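# The morning the towels stopped

At the Garkutura trial, the fault that cost everyone a summer's sleep began with a sound like a drawer being shut too hard. It came at half past six in the morning, it came from a shoulder joint, and after it the machine simply held on to its towel and would not let go.
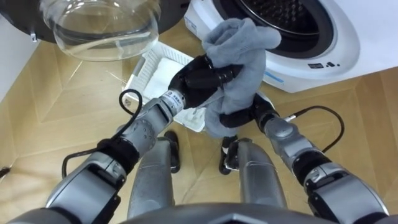
Safety on a two-armed laundry robot is mostly a matter of grip, and I must admit I had never given grip a great deal of thought before I went to Illport. The Esteban software had been told that if anything went wrong, the hands should close and stay closed, a sensible rule if you are carrying a glass. With both grippers on one towel, though, as they are beside the washing machine, it meant two arms pulling against each other through a piece of cloth, and each one reading the other's pull as a fresh fault. So they pulled harder - and the motor in the shoulder gave up first.

The log called it error 3881, and the first answer was to lower the pulling force to 60 newtons and carry on. It happened again in October. 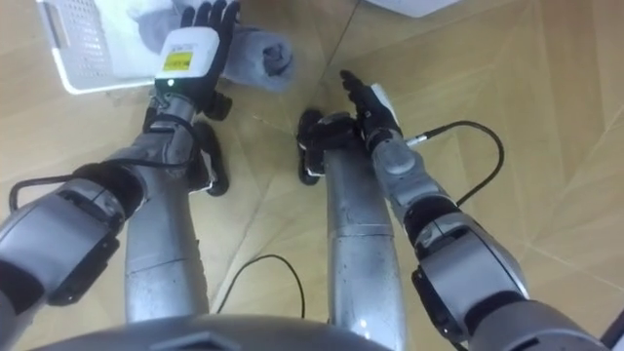
A stop button that leaves the hands shut is only half a stop button, Skundow wrote back when the second report went round, and the next release ought to wait until the grip could be opened by hand. I thought that rather stern when I first read it. Having since tried to free a bath towel from a locked gripper myself, with my thumb uncomfortably close to the works, I have come round entirely.

The repair, when it arrived, was a modest thing. On a fault one hand now opens at once and the other keeps hold for 2 seconds before easing off, and there is a lever for the rare day when neither does as it is told.

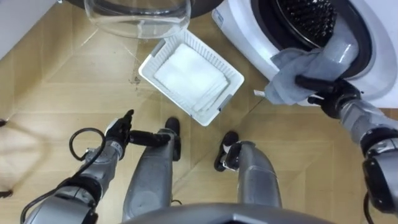 They ran 800 loads on the new release before anybody was allowed to call the matter closed, and I sat through more of them than I had planned to, with a flask of tea and a biscuit tin that was passed up and down the bench. The shoulder still clicks a little on cold mornings. It is down for a new bearing at the next service.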